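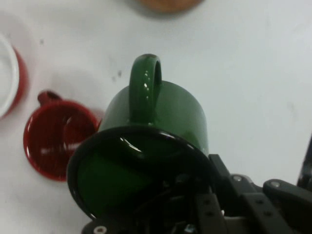

Progress since August

What a stretch it has been for the Briltwood oral history project! We have now recorded 146 interviews with people who worked at the old Mosquera mill, and 233 more hours of tape have come over from the Zirnine collection, most of it in far better shape than we feared. Arūnas Vanags has been copying the reels and is nearly through the first shelf.

The listening afternoons have really taken off. People come for the tea and stay to argue over who ran the dye shed in which year — we have picked up more than 171 corrections to our name lists that way.
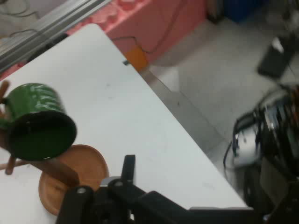 Two of the afternoons ran on well past six, and we have asked for a later slot in the spring.

Spending and next steps

Transcription is the slow part. Sirkka Lahtinen has trained four new typists, and the Brasideo grant covers their hours until the end of the year. We are £368 under budget on travel and would love to move that to postage, if you agree. The first booklet goes to the printer next month, with the weavers' chapter complete and the carters' one still short of two signed consent forms.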